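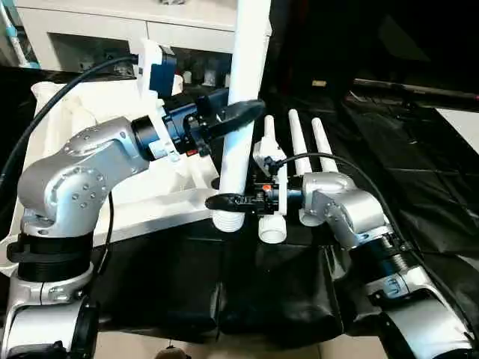
Penix Pole-Frame Laundry Sorter: Review

The Penix sorter is a fabric bag hung on a frame of white plastic pipes. The pipes screw together, so assembly needs no tools. I put it together twice, once from the leaflet and once from memory.

The threads are the part worth examining. Each upright has a coarse molded thread at the lower end, and it will cross-thread if the pipe goes in at an angle. Hold the pipe high with one hand, guide the threaded end low with the other, and turn it backward until it drops a notch before tightening. My first attempt took 19 minutes. Most of that went on one joint I had started crooked.

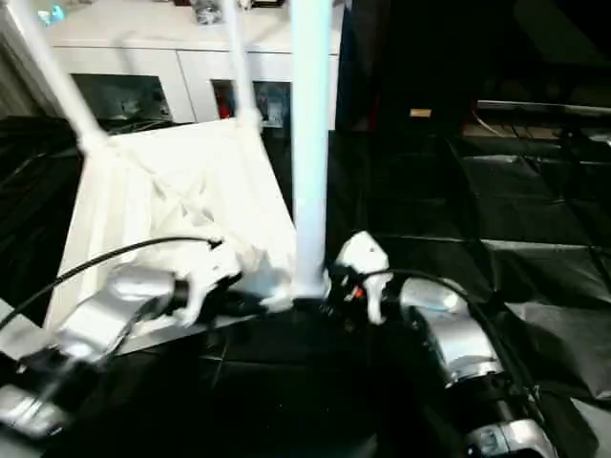
2 min read

The bag is white and boxy, and it came out of the carton with hard creases. A cool iron reduced them but did not remove them. The mouth keeps its shape well enough to drop clothes in without holding it open. Seams are single-stitched. I would have liked a second row where the load hangs.

Build the frame on a covered surface. The pipe is smooth and white and shows every scuff, and bare pipe ends will mark a polished table. A dark cloth also makes dropped connectors easy to find.

Stability is adequate on a hard floor. On carpet the frame leans when one side is loaded more heavily. I compared it with the Clastix 200, which I have had since January. The Clastix stands straighter and has push-fit joints that

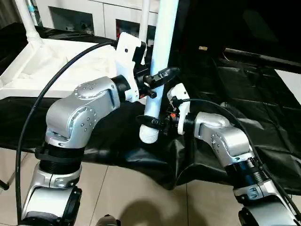 loosen within weeks and have to be knocked back in. The Penix threads have stayed tight so far. Its uprights also flex less when the bag is lifted off, provided every joint has been turned fully home.

The leaflet lists spare pipes under part number 2075, sold singly. Replacement bags are not listed.

Verdict: good joints, average bag, poor leaflet. Buy it for a tiled room.

Greer Rennie
30/07/2026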